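Notes for my talk, Looking After the Hand Grippers
Corinne Wojcik, 18 April 2023

Slow down at the start, Corinne! Thank Mirjana for the coffee, and say hello to everyone who came over from Bevwood.

Start with the pads, since that's what people always ask me about. Wipe both fingers with a barely damp cloth before each session, let them air dry, and please, no solvent (Osamu will back me up on this one).

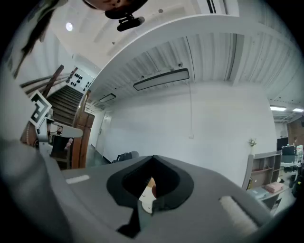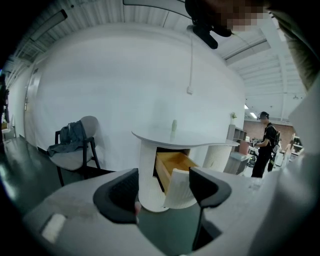 Reading time: 2 min

Pause and let folks look. Point out the mesh texture on the pads in the drawer view, and say that lint just loves to settle in there.

Then on to the mount. We check the screws every 100 grasps, snug and no tighter, and write it in the log. Tell the story of Welington and the missing washer if there's time, it always gets a laugh.

Spare pads are in the Terik box. Questions next, then hand over to Elvira.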